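Ticket 2265
Subject: Label printer loses connection after some hours, prints half labels after reconnect
Product: Saltent label printer, wired network
Site: Trelbridge, packing office
Status: Closed
Priority: Normal
Opened: 7th May

Original report

Hello support,

I write for the packing office at Trelbridge. We have one Saltent label printer which is connected by network cable to the small switch under the packing desk. Three computers are printing to it through the Timell shipping program. The printer worked well from October until the office was rearranged. Now it works in the morning, and after some hours the jobs stay in the queue with the message "Printer not available". The printer itself shows a green light and the word Ready.

If I turn the printer off and on, it comes back, but the first label is usually cut in half. The top part has the address and the bottom part is empty. The second label is correct. We lose labels this way, and worse, one time a half label was put on a box and the box came back to us.

I already tried the following before I opened the ticket:

Restart of the printer. Helps for some hours.
Restart of the computer. Does not help.
New roll of labels. Does not help.
Removing the printer from one computer and adding it again. It helped on that computer until the next day, then the same error.

Please advise me what to try next. I can do tests before the first truck and after the last one, but in the middle of the day I cannot stop the printer for long.

Reply from support

Thank you for the clear report. It sounds like two separate faults, so please let us keep them apart in this ticket. We will call the lost connection fault 1 and the half label fault 2.

For fault 1, please print the configuration label (hold the feed button until the light blinks twice, then let go). Tell us the IP address which is printed on it, and if the line "Address source" says DHCP or Fixed. Then wait until the fault comes again and print the same label a second time, before you turn anything off.

For fault 2, please tell us the label size set in the printer and the label size set in the Timell program.

Update from site

I did the first configuration label this morning. Address source is DHCP. The address ends in 138.

The error came again after lunch. I printed the second label before touching the power. Now the address ends in 152. So the address changed while the printer was on. I did not expect this, I thought it can change only at restart.

I looked on the three computers. All of them have the printer saved with the old address. I think this explains why the printer says Ready and the computers say not available.

What I do not understand is why it was good for so many months. Nobody changed the settings on the printer.

About the label size: the printer is set to "Auto". In the Timell program it is set to the long label. We use the short label for small parcels and the long label for pallets, but the pallets are now printed in the other building, so it is possible that this setting is old.

Reply from support

Your conclusion about the address is correct. A printer with a DHCP address receives it for a limited time and must ask again. Normally it receives the same one. When the office was rearranged, was the printer moved to a different switch or wall socket? Was any router or access point added?

Please do not set a fixed address yet. If there are two devices giving out addresses, a fixed address can hide the problem and you will find it again on another machine.

Update from site

Yes to both questions. The printer was at the window and is now on the other wall, with a different socket. Also there is a Louro access point in the corner, which was installed for the handheld scanners. I was not here on the day of the installation and I have no paper about it.

I made a list of what is in each socket. It took longer than I wanted, because the numbers on the wall do not agree with the numbers in the cabinet. Socket 9 on the wall goes to port 6 in the cabinet, and socket 6 goes nowhere I could find. I put new stickers on both ends.
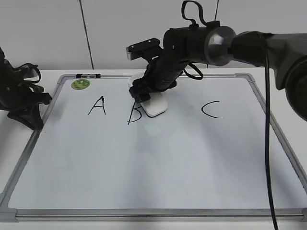 With the new stickers I could follow the cables properly. The Louro access point is connected to the same small switch as the printer. I opened its settings page from my computer, and the operating mode is "Router". The DHCP server is on. So it is giving out addresses, and our main router is also giving out addresses.

I have not changed anything there. Please confirm that it is safe to change, because the scanners are needed every day and I do not want to break them.

Reply from support

Very good work, and thank you for not changing it during the shift. We believe this is the cause of fault 1. The printer sometimes gets its address from the main router and sometimes from the access point.

Please do the following after the last truck:

1. Save a backup of the access point settings (System, then Backup).
2. Write down the Wi-Fi name and password exactly, with capital letters.
3. Change the operating mode from Router to Access Point. The device will restart and its own address will probably change.
4. Check that the DHCP server shows as off. If the cable is in the port marked WAN, leave it there.
5. Restart the scanners one at a time and send one test scan from each.
6. Turn the printer off, wait, turn it on and print a new configuration label.

When this is finished, you can reserve the address for the printer in the main router. We prefer a reservation to a fixed address in the printer, as it is kept even when the printer is reset.

For fault 2, set the label size in the Timell program to the short label. Then load the roll, close the cover and run the media calibration from the printer menu. With "Auto" the printer measures the gap between labels after each power on, but if the program sends a longer page than the real label, the first one can be divided in the wrong place.

Update from site

I did all steps yesterday evening. Notes in case they are useful for another person:

Step 1 was fine. The backup file is saved on the shared drive in the folder Network.

Step 2, I am glad I did it. After step 3 the Wi-Fi name was still correct but the password field was empty, and I had to type it again.

Step 4, DHCP server shows off.

Step 5, all scanners connected except one. This one had the old address typed in by hand. I changed it to automatic and then it connected.

Step 6, the printer has again the address ending in 138. I made the reservation in the main router with this address. The three computers did not need any change.

For the labels, I changed the size in the program and did the calibration. The printer pushed out four empty labels during calibration and stopped. I then turned it off and on five times and printed one label after each. All five were complete.

I would like to keep the ticket open for one week before we say that it is solved.

Reply from support

Agreed. The ticket is set to Waiting. The empty labels during calibration are normal.

Please look at one more thing when you have time. In the Timell program each computer keeps its own page settings, so the label size must be changed on all three. If only one was changed, fault 2 can come back when another person prints first in the morning.

Update from site

You were right, I had changed only one computer. The other two were still on the long label. They are corrected now.

One week is over. No lost connection. The counter on the printer says 952 labels since the calibration and I had no half label in this time, except one which was my own mistake, I opened the cover while it was printing.

One small question remains. On one computer the queue shows the printer two times, the second with "Copy 1" in the name. Can I delete it?

Reply from support

Yes, you can delete the one with "Copy 1", but first check which of the two is selected in the Timell program under Settings, Printers. If the program is using the copy, select the other one, print a test label and then delete.

Update from site

The program was using the copy. I changed it, the test label was good, and the copy is deleted. From my side the ticket can be closed. Thank you for the patience.

Resolution

Fault 1: second DHCP server on the network (Louro access point in Router mode). Mode changed to Access Point, address reserved for printer in main router.
Fault 2: wrong label size in Timell program on three computers. Size corrected, media calibration done.
Follow-up: socket numbers in the packing office to be corrected in the site plan, Trelbridge.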